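Marnitz Shared Workshop
Build Evenings, Handout 3: Table, Grid, First Pick
(read before you come, we start at 7 pm sharp)

Where we are

Arms bolted down, pendants talk to the controllers. Tonight = table surface, grid, first blocks into the bin. No code until the grid is taped. Last group skipped ahead and lost an evening to it.

Surface

Kraft paper, the long roll from the Bendunia shelf. Pull tight, tape the ends, smooth from the middle out. Small creases OK, ridges not OK, a block will tip on a ridge.
Dark blue tape for the lines. Long ones first, then the cross lines. Press down hard at the crossings.
Don't move the tape once you've taught a point off it!!

Frames

Base frame = the arm's own. Table frame = ours, 3 taught points: origin, one along X, one along Y. Use line crossings, you can find them again next week.
Write them in the Wivusia notebook, not on the paper.
Each arm gets its own table frame. Same corner for origin, or the handover exercise in April wont work.

Jogging

One hand by the red button. Always.
Slow speed until the path has run clean 8 times. Then go up a step.
Elbow: watch it, not just the gripper. Most bumps so far were elbows.
Cable at the wrist, leave slack. If it pulls at full turn, stop and re-route.

Pick and place

Open, approach from above, down, close, wait, up. The wait matters, foam squashes then springs back.
Over the bin: come in high, clear the wall, then lower. Release low, dropped blocks bounce out.
Log every try, even teh bad ones. The Bagheri sheet has 18 rows, use a second one if you need it. Workshop total stands at 3,647 tries.

Table in use, for reference:

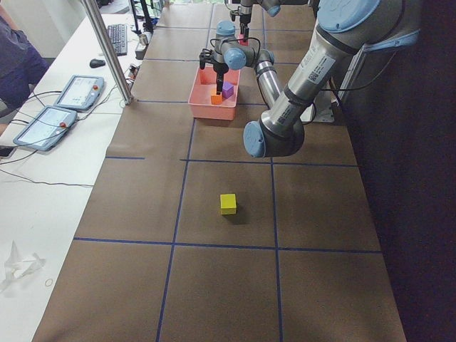
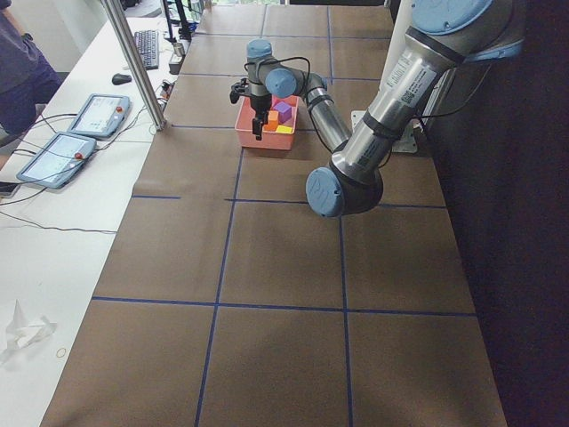 Fig. 1 and 2. Gripper at the pink bin, blue tape grid on kraft paper. Yellow cube out on the grid in Fig. 1.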